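Equipment Planning Coordinator, Room Service Robotics
Tunlow – full time, on site

Tunlow runs serviced apartments and small hotels, and over the next year we will be buying robots for room turnaround. We need one person to own the purchasing plan: what we buy, when, from whom, and what it costs us to keep it running. The job reports to the head of operations. It starts in February.

We have 3 properties in the first phase, with 400 rooms between them. Housekeeping staff still do the beds and bathrooms. The robot work is limited to small resets, such as straightening items on nightstands and desks, putting remotes back where guests expect them, and checking that the phone is on its hook. We have quotes from two suppliers, Vokska and Hemmin, and they are hard to compare. One includes spare grippers and cables in the service contract and the other bills for them. Sorting that out would be your first task.

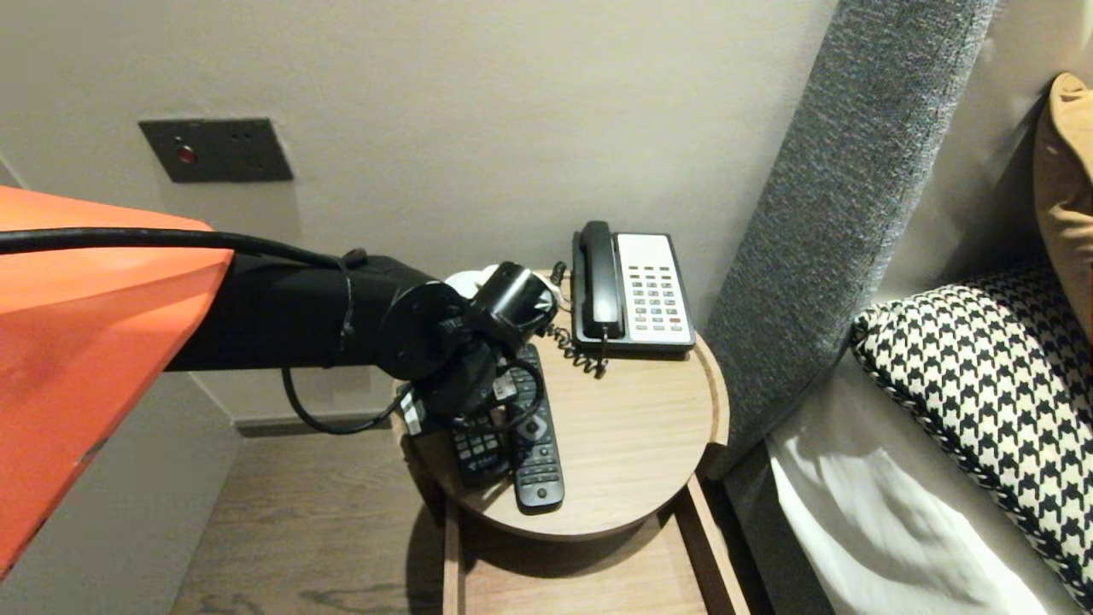

You would also keep the equipment budget. That covers the robots themselves, chargers, replacement parts, shipping, insurance, and the hours our own staff spend on setup. Our last budget left out storage and elevator access, and we had to go back for more money. We would like the next one to be complete before it is signed.

What you will do
Build and maintain an 18 month purchasing schedule
Compare lease and purchase offers and write up a recommendation for each
Walk rooms with housekeeping leads and note furniture heights, cord placement and floor space that affect what we can buy
Track repair costs and downtime per unit in Flellodetti, our asset system
Plan spare stock so a broken part does not take a unit out for a week
Attend supplier demos and write the acceptance checklist

What we need from you
Three years or more in purchasing, facilities or equipment planning. Hotel, hospital or warehouse experience all count. You should be good with spreadsheets and able to read a service contract closely. You do not need an engineering degree and you will not be programming anything. You do need to be comfortable asking a supplier the same question twice.

Travel between properties takes up 35 percent of the job – mileage is paid. Hours are 8 a.m. to 4:30 p.m., with an early start when a demo has to finish before check-in.

To apply, send a resume and one page on a purchase you planned, including anything you got wrong in the estimate. Use the application form on the Tunlow careers page and choose "Equipment Planning." Interviews are in person and include a short exercise with two sample quotes.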